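Duso Bench Kit — two-arm teaching station

Drorodau builds the Duso for people who want to teach a robot a chore with their own hands. You hold a pair of leader arms, you do the job, and the follower arms inside the cell copy you joint for joint. The kit records arm positions and camera views together, so every pass through the task comes out as one tidy episode ready for training.

We love this way of working! A few minutes on the leaders and you start to feel where the grippers are, and then you get picky — about how you come in on a rim, how far you lift before you swing over, when to let go.

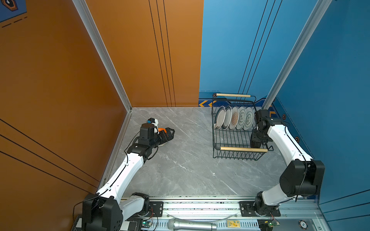

Dishes are our favorite first project on the Duso. They look easy and they ask for a bit of everything: reaching, pinching, turning, lining up. They also give both arms something to think about, and that's where a leader pair shines. One gripper can have hold of a white plate while the other is right up against the side of the rack, with five plates already standing in the slots. Try planning that with a keypad. With the leaders you simply move both hands the way you would at your own sink, and the followers go along.

Our demo set for the task is called Fludgate, and it comes with the kit. It holds 1,239 episodes, all of them driven by hand, with the slow ones and the clumsy regrasps left in. Please don't skip those when you train. We've had much better luck with policies that have watched a person fumble a plate and fix it.

Wrist views are recorded along with the fixed view. Shiny glaze is a real test for any camera, and a low, flat plate on a patterned counter is a good one to practice on. Drive slowly for the last inch and let the picture settle before you close the fingers.

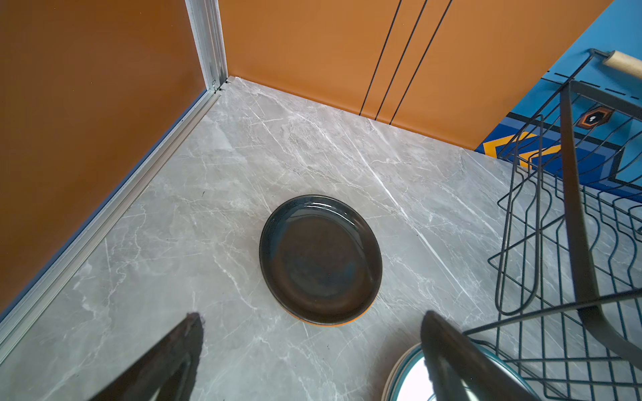 Wrist view: dark oval plate on the counter, rack to the right.

What comes with the kit
2 follower arms with grippers
2 leader arms
Brøndum recording software, with replay and trimming
The Fludgate dish set

Brøndum runs on an ordinary desktop computer. Start and stop are on a foot pedal, so your hands stay on the leaders, and a second tap throws out the last episode if you didn't like it. Replay sends a saved episode back through the followers at any speed up to the original. Run it at half speed the first time, with the objects back in their starting spots.

Kits ordered now ship in December. Leader grips come in small and large; tell us which you want when you order. Spare finger pads are sold in pairs on the parts page.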